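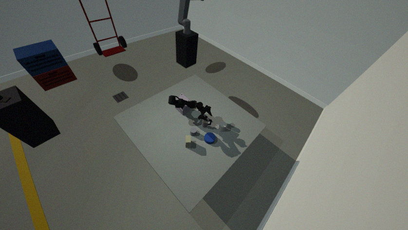
Brindgate invites applications from adults who would like to take part in a paid trial of the Ko desktop arm kit, supplied by Gramum and due for release to schools, colleges and small workshops. The trial will be carried out in Fokel, the simulation package that comes with the kit, and no previous experience of programming or engineering is required. Participants will work mainly with the sorting exercise, in which a small black arm handles blocks, cylinders and similar pieces set out on a pale square sheet. Several of the pieces are close in colour to the sheet and stand out far less than the blue disc, and we are particularly interested in how new users cope with this when they plan a move. The arm also throws a broad shadow across the sheet, and participants will be asked whether shadows of this kind help or hinder them in judging distance.

About the trial

We wish to recruit 24 participants. Each person will attend 3 sessions at the Brindgate offices, with each session lasting 2 hours including a break. Sessions will be arranged individually and may be held in the daytime or early evening.

In the first session you will be shown how to start the software, move the arm by hand control and save your work. You will then be given the printed user guide and asked to complete the opening exercises without help from staff. The second session is given over to the sorting exercise. In the final session you will write a short sequence of moves of your own, using the menu commands, and run it under several lighting settings.

A member of the study team will be present throughout and will take written notes. Your actions in the software will be recorded. Your voice and face will not be recorded. You will be asked to fill in a short questionnaire at the end of each visit and to take part in a brief interview at the end of the last one.

The purpose of the trial is to review the kit and its guide before release. It is not a test of your ability, and participants who find an exercise difficult are asked simply to say so and to explain which part of the guide or screen caused the difficulty.

Who may apply

Applicants must be aged 18 or over and able to read instructions in English. They should be comfortable using a mouse and keyboard. We should like to hear from teachers, technicians and people who run small workshops, and equally from those who have never used equipment of this kind.

Those who have worked for Gramum, or for any firm selling a competing kit, within the past 4 years cannot be accepted. Close relatives of Brindgate staff are also excluded.

The offices have step-free access and an accessible toilet. Screen magnification and a left-handed mouse can be provided on request. Please mention any other needs in your application so that suitable arrangements can be made before your first visit.

Payment

Participants will receive a fixed payment for each session attended, together with reasonable travel costs on production of a ticket or receipt. Payment is made by bank transfer after each visit. Anyone who withdraws part of the way through will be paid for the sessions already attended and need not give a reason. The amount payable is set out in the information sheet, which is sent to every applicant before any commitment is made.

Use of your information

Records from the trial will be stored under a participant number. Names and contact details are held separately by Brindgate and will not be passed to Gramum. A written report will be supplied to Gramum in September and may contain short comments from participants, without names. You may ask for your records to be removed at any time before the report is issued.

How to apply

Please write to Corina Ammann, Study Office, Brindgate, giving your name, a daytime telephone number, your present occupation and a few lines on any experience you have with robots, simulation software or similar equipment. Please also state the times at which you are normally available. Applications must be received by 2025-03-15.

Questions about the exercises or the software should be addressed to Gyu-bin Hyun, who is leading the trial. Questions about payment or access may be sent to Sandra Wainwright at the same office. All applicants will receive a reply, and those not offered a place may ask to be kept on a reserve list.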